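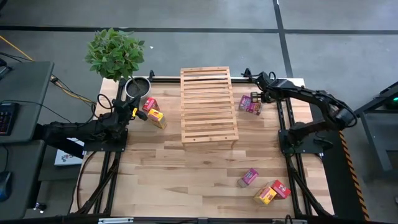
*Table with slatted crate and potted plant.*

**Tremora -- instore and small-venue tour: interim report**
Prepared for the Combridge Music Fund by Neema Wanyama
December 10, 2019

## 1. Position against plan

The application proposed eight dates in support of the second Tremora album, each made up of a short afternoon set in a record shop and a full evening set in a nearby venue. Seven have been played. The remaining date, in Ploscombe, was moved when the venue's licence for live music was held up, and both the shop and the venue have agreed a new slot in the spring. No fee has been paid on it so far and the deposit has been carried over.

Afternoon sets were planned at four songs. Two shops asked for longer and were given it, which left a short turnaround before the evening load-in. The band has asked that we go back to the original length for Ploscombe.

## 2. Attendance

Evening attendance is taken from door returns. Total paid admissions across the dates played stand at roughly 2,000, slightly under the forecast in the application. The shortfall comes almost entirely from the first two evenings, which were put on sale late. From the third date on, tickets were announced at the same time as the shop set, and advance sales improved.

Shop attendance cannot be reported on the same footing. Entry was free, two shops issued wristbands and the others did not, and the estimates given to us by staff are too uneven to add together. We propose to use wristbands at Ploscombe and report that figure separately.

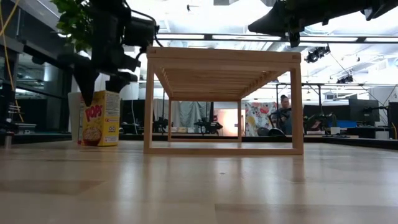 The support slot was filled on every evening by an act living within the county, as required under the grant. Each act was paid the agreed flat fee on the night, against a signed receipt. One act cancelled through illness on the afternoon of the show and was replaced by a solo singer from the same bill list -- the fee went to the replacement in full.

## 3. Record pressing and sales

The pressing order was for 2,000 copies on vinyl. Test pressings were received in July. The first set was rejected for surface noise on side two, between the third and fourth tracks, and the plant recut that side at its own cost. Finished stock arrived in time for the opening date, but without the printed inner sleeves, which followed a week later. Copies sold at the first shop therefore went out in plain sleeves. Buyers who left an address have been sent the printed one.

Shops ordered on sale or return. Returns are still open at three of them, so a final sales figure will be given in the closing report. Sales at the evening venues were handled by the band and have been reconciled against stock.

## 4. Equipment and transport

Backline was carried in one hired van, with the PA supplied by the venues. For the shop sets we used a reduced kit: two small powered speakers, one vocal microphone, a direct box for the keyboard and brushes on a single snare drum. Krūmiņa, who mixed all the shows, recommends a second vocal microphone for any further shop dates, as the backing parts could not be heard beyond the first few rows.
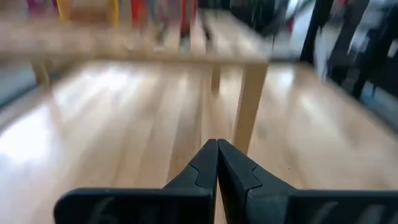

Case labelling was the main source of lost time at load-in. The cases were numbered by hand at rehearsal and the numbers did not survive the van. On two evenings the cable case went to the wrong side of the stage and had to be found by opening everything. We now use printed labels under clear tape, on the lid and one end of each case, and the stage plot carries the same numbers.

One keyboard stand was damaged and has been replaced from the contingency line. There were no other losses and no insurance claim.

## 5. Budget

Spending is within the approved total. Van hire came in below estimate and accommodation above it, the second because two overnight stays were added after late finishes.
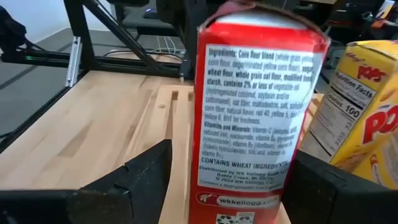
We ask the Fund to approve moving the saving on van hire to accommodation. The change does not affect the artist fees, which remain ring-fenced. Recording costs were met by the band before the grant period and are not claimed.

## 6. Outstanding work

- Play the Ploscombe date, shop and evening sets.
- Close returns with the three remaining shops.
- Collect the last two support-act feedback forms.
- Deliver the live recording from the fifth date. Rough mixes exist; the right-hand overhead track has a fault in the last two songs and may have to be left out.
- Submit the closing report with receipts and final stock count.

The final instalment falls due on receipt of the closing report. If the Fund needs a revised completion date in writing before then, please let me know which form to use, as the one on the portal only covers changes made before the first payment.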